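Tevura Finishes Clinic Building in Skistlow

Tevura has completed work on a two-story outpatient and training building in Skistlow, the architecture practice's first medical project in the county. The building opened to staff in October and replaces a row of offices on Thongdee Road.

The ground floor holds 12 exam rooms along the north side, where the daylight is even through the day. Upstairs are 16 workstations for skills training, a lecture room and a small library.
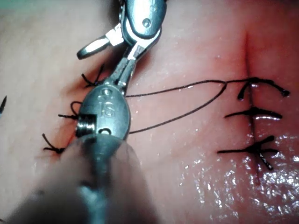 Robotic instrument over a suture training pad.

Early drawings called for a brick front on all sides. The owner asked for something lighter on the street, so the design team moved to cedar panels at the entrance and kept the brick for the back and the stair tower. Parking was the harder problem — the lot slopes nine feet from end to end, and the ramp had to be redrawn twice before the town signed off.
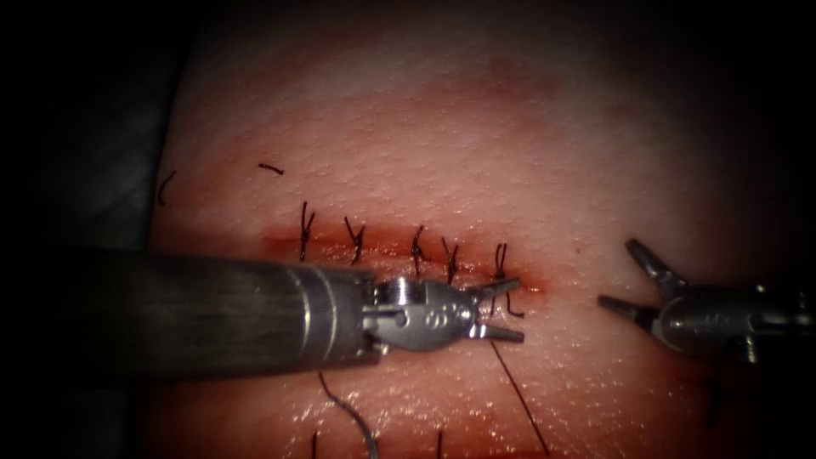 Zollisov, the general contractor, also rebuilt the storm drain under the lot. The new tank holds up to 2000 gallons and empties into the swale on the east side. Planting there will wait until spring.

Tevura is now working on plans for a library addition, also in Skistlow. Drawings are on view in the lobby of our office during business hours.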